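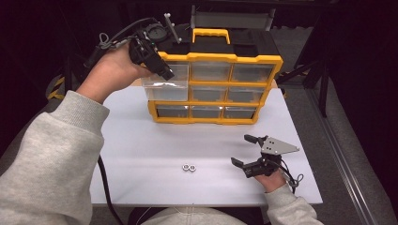
Sorting hardware with a pair of hand-held grippers: top-left drawer partly out, two hex nuts on the table.

Does demo data from hand-held grippers really carry over to an arm?
Asked 17 Oct 2018

Our lab is being pushed toward the Candora method, where a person does the task holding a gripper in each hand and the recordings train the policy. The write-up claims 2,000 demos of the drawer task were enough and that no arm time was needed. I have my doubts. A person has shoulders, a wrist that bends any way it likes, and a good idea of how hard a drawer sticks. Our two arms have none of that. Has anyone outside the group that wrote it gotten the same result? I don't mean the video, I've seen the video.

3 answers

Judite Caldeira
Partly. We tried it at Ternano in June with a small parts cabinet, three by three clear drawers, much like the one in the photo. Pulling a drawer carried over fine. Picking a hex nut off a flat white table did not, at least not at a rate I'd put in a paper. When two nuts touch, the policy tends to close on both or on the gap between them.

Before you believe any number, ask these:
How many demos got thrown out, and who decided? Ours lost a lot to poses the arm couldn't reach. If you hold the left gripper high and angled the way people naturally do, check that against your joint limits first.
Was the cabinet in the same spot for training and test? In the write-up I think it was, and that bothers me more than the demo count.
Did they compare with the same hours of plain teleoperation? I couldn't find that table anywhere.

I would still collect this way for the drawer part. It's faster, and people get less tired. Just budget 4 days for matching the camera view on the arm to the one on the hand-held unit, and don't skip the time sync between the left and right grippers. We did, and had to redo the set.

Works great for us, we use Zarei grippers with the Konent software and never had a problem. Just get more data.

Reply from the asker: More data of what, though? Same cabinet, same table?

I'd read the appendix again. "Success" there means the drawer opened. Whether the nut ended up inside is scored separately - and that score is only given for the best of the seeds. So the headline may be true and still tell you very little about sorting.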